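Capítulo 4
La encimera como territorio en disputa

Conviene empezar por una confesión profesional: los manuales de organización doméstica, incluidos los dos que preceden a este, suelen dibujar la encimera vacía. Es una superficie lisa, con una manzana y tal vez un limón, y sobre ella se trazan flechas que van del frigorífico al fregadero y del fregadero al fuego. Las flechas son correctas. La encimera, en cambio, no la ha visto nadie que cocine.

En este capítulo trabajaremos con encimeras ocupadas. Llamaremos ocupación fija a lo que permanece en su sitio entre una comida y la siguiente (aparatos, jabón, utensilios en uso diario) y ocupación flotante a lo que está de paso, o eso afirma quien lo dejó. La distinción parece sencilla hasta que se intenta aplicar a una caja de té. El té entra como flotante, con la compra, y a las pocas semanas ha adquirido derechos.

El fondo de la encimera, la franja pegada a la pared, es donde mejor se observa el fenómeno. En la cocina que nos servirá de caso conviven allí un dosificador, una pila de platos blancos, una olla negra con su cuchara de madera y una caja de cereales. Delante quedan las tablas, una bandeja de madera clara y un plato con fruta de juguete, categoría que la bibliografía ha desatendido de manera inexplicable.

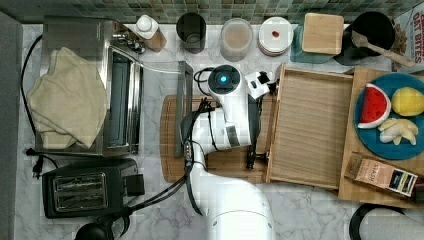 Ermanno D'Amico no está de acuerdo con nuestra división. Sostiene que toda ocupación es flotante y que lo único fijo en una cocina es la pereza de quien debería guardar las cosas. Propone medir cada objeto por las veces que hay que apartarlo para llegar a otro, y retirar sin juicio previo al que más estorbe. Es un criterio severo, con el inconveniente de que en muchas casas acabaría con el tostador antes del desayuno. Lo retomaremos en los ejercicios, donde hará menos daño.

Entre tanto, el método de Gano ofrece una vía intermedia. Se despeja primero el centro, se deja el fondo para el final y se admite que los aparatos grandes no van a moverse. El horno de sobremesa es el ejemplo clásico: pesa, tiene cable y su puerta reclama un espacio libre delante que los planos de distribución olvidan con admirable constancia. Una tabla plana puede vivir ante él, siempre que alguien la retire cuando toque abrir. Una olla, mejor que viva en otra parte.

Los objetos largos merecen párrafo propio. Rodillos, barras de pan, espátulas y sus imitaciones de juguete comparten una tendencia a quedar en diagonal, apoyados en lo primero que ofrezca un borde. Un objeto en diagonal gasta el sitio de varios, y el lector hará bien en buscarlo antes que ningún otro cuando crea que ya no cabe nada.

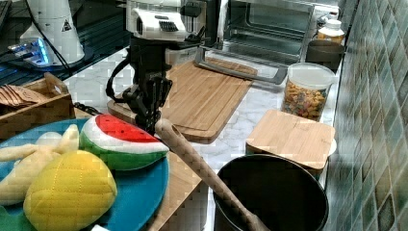 4.1 Inventario previo

Antes de mover nada, recorra la encimera de izquierda a derecha y anote cada objeto con una F o una L, según lo considere fijo o flotante. No discuta todavía con los demás habitantes de la casa. Repita la anotación a las 2 de la tarde, con la cocina en uso, y compare las listas. Los objetos que hayan cambiado de letra forman el grupo de trabajo de este capítulo; los que hayan cambiado de dueño se estudian en el siguiente.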